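3.2 Wall panels and site assembly

The Skiltitthorpe houses were built from closed wall panels made at the Konier plant and trucked to the site in February. Each house used the same floor plan, with a gross area of 1,005 square feet. Panels were lifted by crane and bolted to a sill plate, and joints were taped from inside.

We logged labor hours for both house types. The panel houses took 2 days to close in. Interior masonry was left exposed and painted in the kitchens, as in the Lasta units.

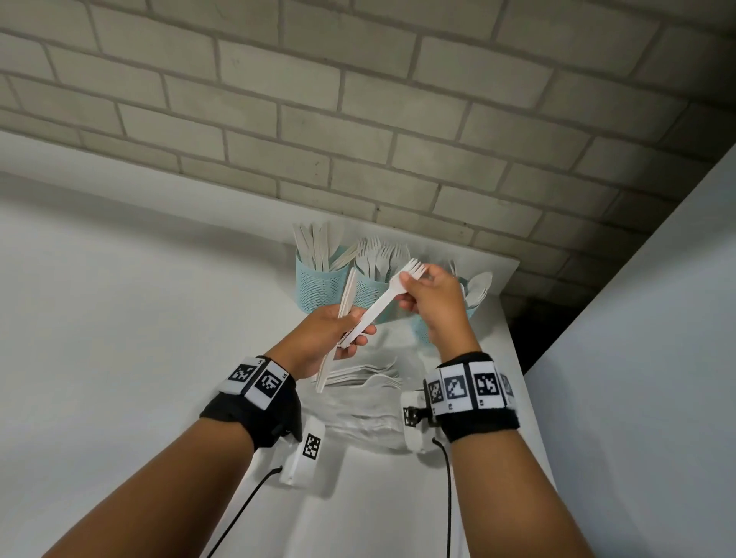
Figure 4. Painted brick wall and white countertop, with mesh holders at the back.

Total labor for the panel group was 3,475 hours, including crane time but not foundation work. Some 200 of these hours went to correcting sill plates that were out of level. Jiang panels were excluded from the count, as their window openings were cut on site. Finish work in the kitchens was logged separately under interior trades.
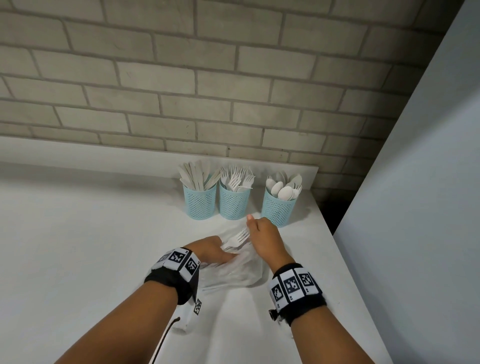 3.3 Air leakage tests

Each house was tested with a blower door after the joints were taped and again after drywall.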